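How to Sort and Fold Laundry for a Small Closet

By Fadwa Ouazzani
Sep 11, 2019

A small closet fills up fast when clothes go in unsorted. The method on this page works for one closet rod and 2 shelves.

Step 1. Empty the closet
Take everything out, including the floor. Wipe the shelves with a damp cloth and let them dry with the door open.

Step 2. Make piles by fabric
Put knits in one pile, woven cottons in another, and slippery fabrics in a third. Knits get folded. Slippery fabrics go on hangers. Cottons can go either way. Prints and solids can stay together.
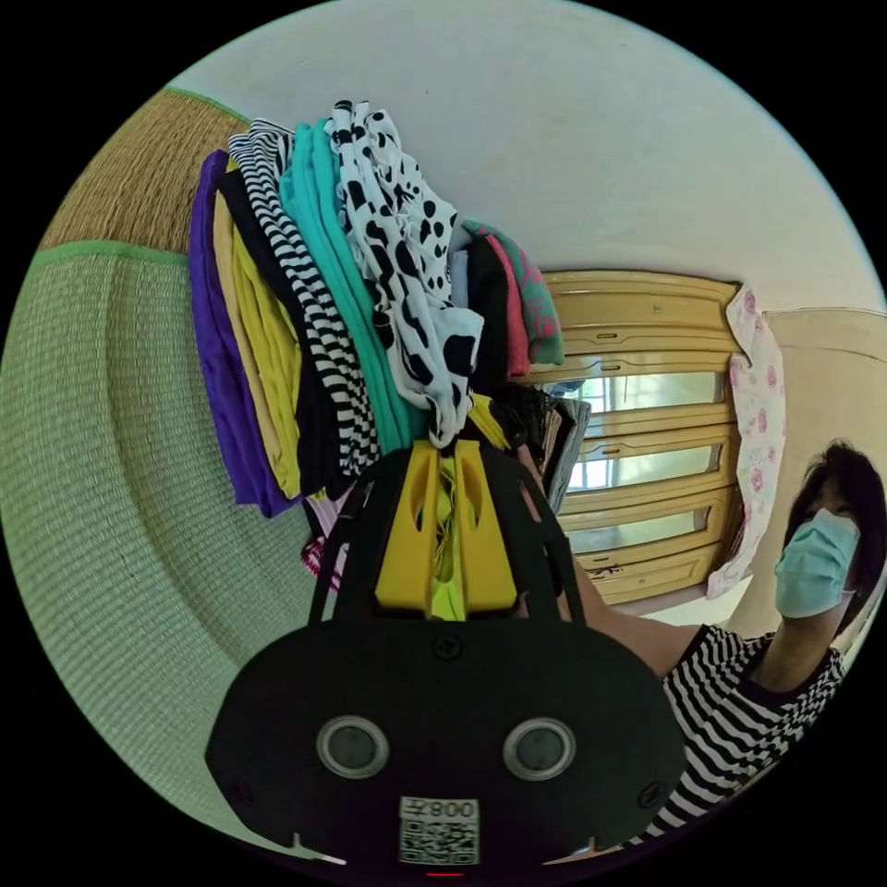 Bright yellow-green fabric, and white cloth with black polka dots. 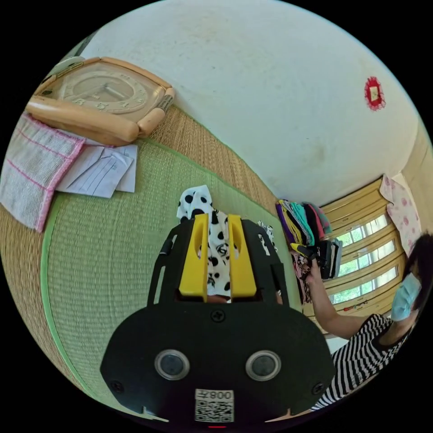
Step 3. Fold to the shelf depth
Measure the shelf from front to back. Lay the shirt face down, bring both sides to the middle, and fold up from the hem until it is slightly shorter than the shelf. Smooth it by hand before each fold.

Step 4. Load the shelves
Stand folded shirts on edge in a shallow bin. Keep heavy sweaters on the bottom shelf. Leave 20 minutes for this step.

Step 5. Check again in June
Pull out winter items and store them in a lidded box.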